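Can a Machine Do the Chores Yet? Folding Clothes with a Two-Finger Gripper

Student project report
Maja Zawadzka and Marianna Malinowski
January 26, 2020

Why we chose this topic

In our course we read many articles which promise a robot for the home. Most of them show a machine that carries a cup or moves on a flat floor. We wanted to ask a smaller question: can a simple two-finger gripper fold the clothes that a normal person wears? We chose folding because everybody does it, it needs no strong force, and it is easy to see when the result is bad.

We compared two ways of working. In the first way, a person holds the gripper in the hand and folds with it. In the second way, a small arm called Hosus repeats the movements by itself, with a control program named Mavus. If the person cannot fold with the gripper, we cannot expect that the arm will do it.

What we tested

We made 120 trials in total. In 100 of them the gripper was held by hand, and the other 20 were done by the arm. The clothes were T-shirts, towels, trousers and knitted sweaters. Each trial started with the item laid flat or partly folded, and it was finished when the item was folded or when two minutes had passed.

We counted a trial as good if the item could be lifted and put on a shelf without opening again. We did not judge if the fold was beautiful. Marianna wanted a stricter rule with a ruler, but we had not enough time to measure every edge.

Results with towels and T-shirts

Towels were the easiest. They have four corners and the cloth is thick, so the fingers find the edge quickly. By hand we had almost no failures. The arm was slower, but it also finished most of its towels.

T-shirts were more difficult. The thin cloth slides on the table, and often the gripper took two layers when we wanted only one. When this happened, the person could feel it and open the fingers a little. The arm did not notice, and it continued to the end with a wrong fold.

Results with sweaters

We did the sweater trials on a bed, as many people do at home. A soft surface changes the work a lot. On a table the finger can push against something hard and go under the cloth. On a blanket, the blanket goes down together with the sweater, and sometimes the fingers pick up both of them.

Sleeves were the main problem. A sleeve must be brought over the body of the sweater and stay there, but its position is different each time. Dark clothes gave us one more difficulty. On black knitwear the seams and the folds are hard to see in the video, and Mavus uses the video to decide where to grip. Of the 100 trials by hand, 35 were with sweaters, and these took the longest time.
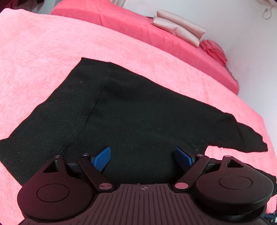 What we learned

Our answer to the question is "partly". The gripper itself is good enough for most of the clothes we tried, if a person decides where to put it. The arm with Mavus can fold a towel, but we would not leave it alone with a basket of mixed laundry.

The number of arm trials is small, so we do not want to make strong claims from it. Also, both of us became better during the work, and the later trials by hand are probably faster for this reason. A next group should mix the order of the clothes from the beginning. We also recommend to try light and dark sweaters of the same knit, to find out how much of the problem comes from the color and how much from the soft material.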